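Switching the bedroom to the back of the house

January 18, 2025

We moved our bedroom from the front of the house to the back over the holidays. I had been thinking about it since April, when the 707 bus was rerouted down our street. It stops at the corner and the first one comes through before five. I sleep lightly and it woke me most mornings.

The back room was the office. It is smaller and gets less light, and the closet is shallow enough that hangers have to go in at an angle. Sándor Dudás, who lives next door and has the same floor plan, told me he made the same swap when he moved in and never went back. He let me come over with a tape measure and look at where he had put the bed. His is against the inside wall, so we did that too.

The move took 2 days. Most of that was the bed, which had to come apart completely to get around the turn in the hall. We lost one bolt and the hardware store on Zondton Road had a match. The dresser went through with the drawers out. I painted before anything went in, one coat of a gray-green from Hajdu called Bristora, and it covered the old yellow better than I expected. The trim still needs doing.

Sleep has been better. I was up once last night and around 12 times the whole month before I would have said that was a good night. The refrigerator is on the other side of the wall and I can hear it start up, but it's a low sound and I don't mind it.
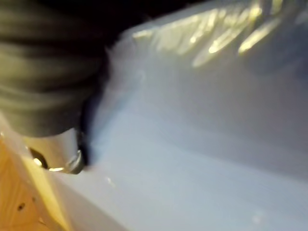
The office is now at the front, and that has worked out fine. I'm awake when the buses are running often, and the light is good until mid-afternoon. I put the desk sideways to the window so the screen doesn't catch the glare. The old curtains are too heavy for a work room and I'll probably replace them with a plain shade.

I still turn the wrong way at the top of the stairs when I'm tired. The cat has not accepted any of it and sleeps in the hall.

Recent posts
Patching the hall ceiling
What I paid for heating oil this winter
The Isard lamp, one year on
Soup from the freezer
Moving the compost bin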